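# Phone Batteries: Common Questions

Answers to the battery questions readers of the Hirnon phone guide send in most often. They apply to any recent phone with a lithium-ion battery, whichever system it runs.

**What does mAh mean?**

It stands for milliamp-hours and tells you how much charge the battery can hold. A battery rated at 1,000 mAh can supply 1,000 milliamps for an hour, or half that for two hours. A higher number usually means longer use, but a large, bright screen can cancel out the difference.

**Should I let the battery run down to zero before charging?**

No. That advice was for older nickel-cadmium batteries. Lithium-ion cells wear more slowly when they are kept out of the extremes. Plug in when it suits you. A short top-up does no harm.

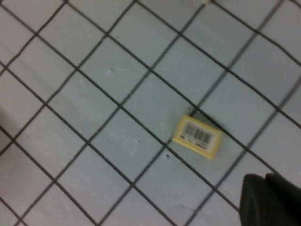 *Small yellow box on a tiled floor.*

**Can I leave the phone charging overnight?**

Yes. The phone stops drawing charge when the battery is full. Many models also have a setting that holds the level lower for most of the night and finishes before your alarm goes off. Look for it under Battery in the settings menu. Take the phone out from under pillows and blankets first, as trapped heat ages the battery faster than the charging does.

**Is fast charging bad for the battery?**

It creates more heat than slow charging, so there is a small cost over the years. The phone slows the rate as the battery fills, and most people won't notice any difference. If you are in no hurry, use a slower charger.

**Why does my phone shut off at 17 percent?**

The percentage is an estimate. In an old battery, the voltage can drop suddenly when the phone needs a lot of power, such as when the camera opens. Cold weather has the same effect. If it keeps happening indoors, the battery probably needs to be replaced.

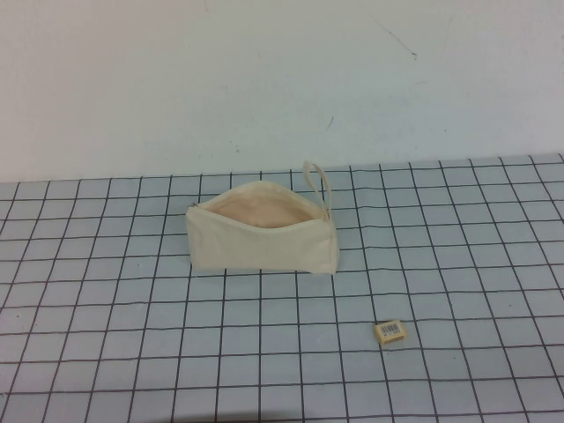

*Page last changed: February*

**How do I check battery health?**

Some phones show maximum capacity as a percentage in settings. Others only say "good" or "reduced." If yours shows nothing, a repair shop can test it.

**When is it worth replacing the battery?**

After around 3 years of daily use, many phones no longer last a full day. If the rest of the phone works well and still gets security updates, a new battery costs far less than a new phone. Get a price first, and ask whether the water seal will be redone.

**How should I store a phone I'm not using?**

Charge it to 40 percent or a little higher, turn it off and keep it somewhere cool and dry. Check it every few months and top it up if needed.

**The battery looks swollen. What now?**

Stop using the phone and don't charge it. Don't press on the case or poke the battery. Take it to a repair shop or a battery recycling point, and keep it out of the household trash.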